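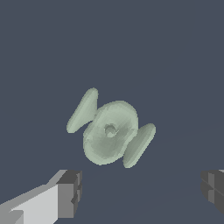 Diary > 2023 > January

Jan 27, 2023

Stayed far too late at the workshop again, and I've come home with cold feet and a happy head, so I'm writing this in bed with the big light on. The arm itself is still in bits on Benjie's bench, waiting for its second shoulder bracket from Ignacio, so all of this week's work has been in the simulator. We've taken to calling the simulated one Naria and the real one Rukik, mostly so that Lovely knows which of them I'm moaning about.

I had 2,000 grasp attempts queued up before lunch, all on the green shapes, and I'd promised myself I would leave them alone and get on with sanding the base. I did sand the base (one side of it, anyway). Then I made tea and sat down to watch, and of course that was the afternoon gone. It's strangely soothing, the grey fingers and that plain blue nothing behind them, a bit like watching fish.

Benjie Sison came in with his wet coat on and pulled up the other stool. He thinks we've been too kind to it, giving it so many tidy lumps that any old pinch would do, and he wanted to see more of the awkward ones with necks and lips and folds in them, where the fingers have to make up their minds how far down to go.

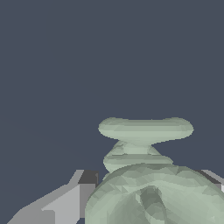
I argued for a while, because I'm fond of my tidy lumps, but he's right and I told him so over the last of the ginger cake. We stopped the run at 1,519 and went through the log together. It had 647 marked as good holds, fewer than I'd hoped for, though a great many more than before Christmas – and I'd be a misery to complain about that. Lovely Espiritu rang in the middle of it to ask whether we still meant to take Rukik to the Ikville open day in June, and I heard myself say yes, very firmly, with an arm that hasn't got a shoulder.

Tomorrow: other side of the base, find the long hex key, chase Ignacio about the bracket. Then 300 of the awkward shapes to start with, and I am not to sit and watch them.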